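Lonholm shop brings back its surface protection day, with free offcuts for remodelers

Anyone who has ever peeled a strip of old masking tape off a kitchen counter and taken the finish along with it will be glad to hear that Clarker, the building supply shop on the north side of Lonholm, is holding its surface protection day again this August, and that the whole thing has been moved into the larger back showroom so people can get a proper look at what is going on.

The day started small. Assunta Caruso, who runs the counter at Clarker and has been selling drop cloths, corner guards and rolls of masking paper for longer than she cares to say, got tired of hearing the same sad stories from customers who had finished a lovely paint job and then found a gouge in the tabletop or a ring of primer on the vanity. So she put out a few scrap countertops, taped them up different ways, and let people pull everything off themselves. They liked it, and they stayed to talk, and by the end of the afternoon there was a line out to the parking lot.

"People spend months picking out a countertop and then cover it with last week's newspaper," Caruso said. "I did it too, in my first house! You only do it once."

This year's program is a bit fuller. Doors open at 9 a.m., and the first demonstration, on covering stone and laminate counters before cabinet work, begins at 10. After lunch comes a longer session on desks, workbenches and tables, the pieces that so often get left in the room during a remodel with a sheet thrown over them and a hope that everyone will be careful. There will also be a short talk on stair rails and banisters, which was the most requested topic on last year's comment cards.

The talk on tables goes to Thirumalai Nambiar, a finisher from nearby Amin who restores furniture and has a great deal to say (all of it worth hearing) about what adhesive does to a surface when it is left on too long. His advice is to test a small patch somewhere out of sight, leave it overnight, and peel it back slowly at a low angle. He also likes people to write the date on the film with a marker, so that there is no arguing later over how long it has been down.

"If you can't remember when you put it on, take it off and start fresh," Nambiar said. "Film is cheap. A tabletop isn't."
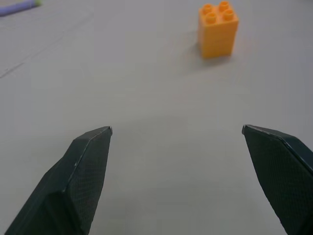

An orange toy block and a purple marker on a pale gray tabletop.

Clarker will have the new Skorkine tabletop film on hand, a clear, low-tack sheet that comes in rolls 30 inches wide and 60 feet long. The shop has set aside 398 offcuts to give away, 2 to a household, and Caruso says they are a good size for a nightstand or the top of a dresser. Full rolls will be sold at the regular price, along with paper, tape and padded edge strips.

There is no charge to attend and no need to sign up, though seats for the afternoon session do fill early and those who want to be near the front would do well to come back from lunch in good time. Children are welcome. Parking is behind the building, with the entrance by the lumber racks, and coffee will be out until it's gone.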